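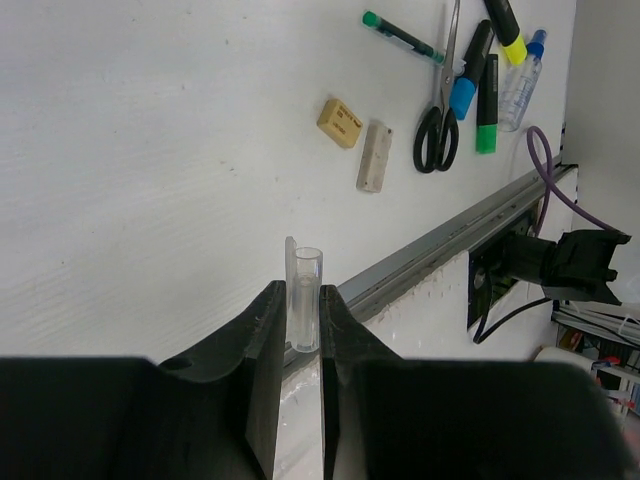

I spent 16 days in January at the retreat house in Fiadzo, my second stay there. Silence runs from night prayer until breakfast, and phones go in a drawer by the front door.

Selorm Eshun gave the talks this year. He kept them short, two a day, mostly on the Psalms.

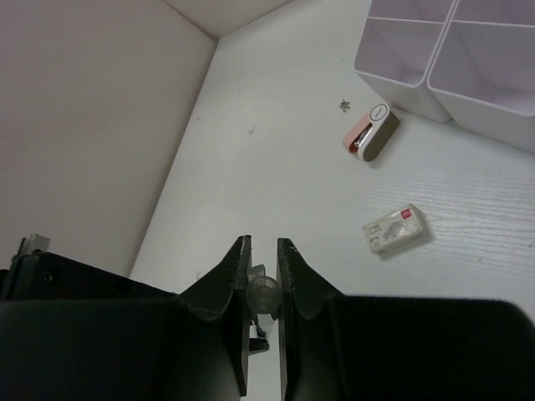

The two black fingers, nearly touching.

I had trouble with the 5 a.m. office the first week and slept through it twice. After that I got used to it – the walk across the yard helped. Vilho Hirvonen lent me his breviary and showed me where the ribbons go.

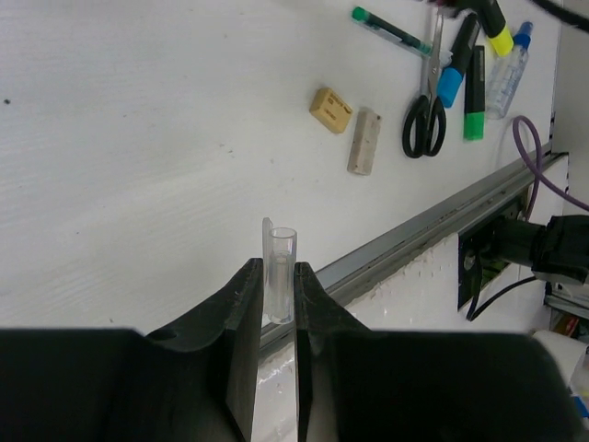 Small clear vial in the gripper, white tabletop behind.

I'm home now and trying to keep morning prayer before work. So far I manage it most days. I've asked for a place again next January.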